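Why I Finally Learned to Wrap a Present

13/11/2022

So my sister-in-law's birthday gift went out the door last month looking like I had wrapped it in the dark with mittens on. There was tape on top of tape. One end was bunched up like a dinner napkin, and I'd stuck a bow over the worst bit and hoped for the best. She was very sweet about it, but my niece asked if the dog had helped.

That did it! I have 15 presents to wrap before the end of December and I decided this would be the year I learned to do it properly.

First thing I learned is that I've been cutting way too much paper. I always figured extra was safer, but all that extra has to go somewhere, and where it goes is into a big lumpy fold at each end. Now I set the box on the paper, bring one side up and over, and leave a couple of fingers' width of overlap. For the ends, the paper should come a bit more than halfway up the side of the box. My first try with this took 37 minutes (for a box of socks, mind you) but the corners were sharp and I walked around the house showing it to people.
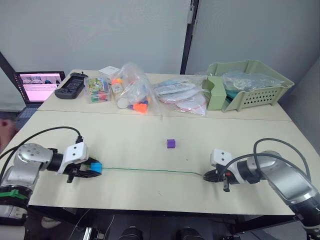
Paper matters too. I bought a cheap roll from the grocery store and it tore every time it met a corner, so I went back to the little stationery place by the library and got two rolls of Stillico, which is thicker and has a grid on the back. The grid! I don't know how I lived without it. I cut straight lines now, me, a person who can't slice a sandwich evenly.

Then there's ribbon. I used to buy the stick-on bows in a bag of 50, and half of them would be squashed flat by the time I needed one. I've switched to plain cotton string and I like it so much better. You lay it across the top, flip the box, cross the string underneath, bring it back up and tie it. If you have a second person to put a finger on the knot, great. If not, loop it around twice before you pull and the friction holds it for you while you tie.

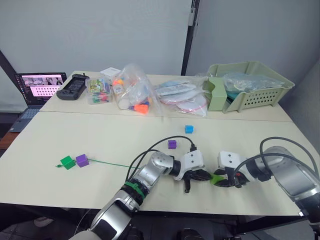

Soft things are still my enemy. Sweaters, stuffed animals, anything that squishes. My mother rolls hers up in tissue and twists the ends like a candy, which looks adorable when she does it and like a sad burrito when I do. I've given in and started saving shoe boxes. There's a stack of them in the hall closet now and my husband has stopped asking.

One more tip, and it's the one I use most: fold the cut edge of the paper under before you tape it. You get a nice clean line down the back and it hides any wobbles from the scissors. Double-sided tape is worth the extra money if you do this.
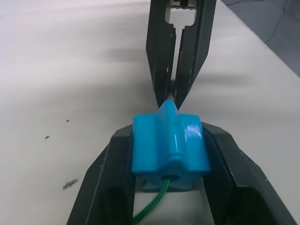
What's Still on My List

I want to try wrapping in fabric, because I have a drawer full of old scarves and it seems a shame to let them sit there. I also need gift tags that don't fall off, so if you have a favorite kind please leave me a comment. And I still have to figure out what to do about my nephew's present, which is a basketball. I may just put a bow on it.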